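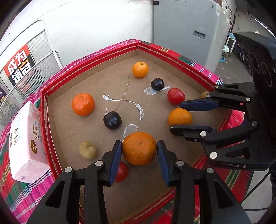 6/12/21 - Fruit sorting, Femcombe kitchen bench

Really good session today! Tipped the mixed fruit into the shallow red-walled tray and it spreads out beautifully on the bare cardboard - oranges in a few sizes, tomatoes, the dark plums, the little pale yellow ones. Colour separation is lovely against the brown. The plaid cloth stays, I've grown fond of it.

Stella Simiyu reckons the big navel orange should go first every time, and I'm coming round to it. Once it's out you can get at the tomato without nudging everything else.

To do:
- new tray, the floor of this one has white streaks and splotches all over
- 14 more plums from Rudard, firm ones please
- try grouping by ripeness as well as kind, keen to see how that goes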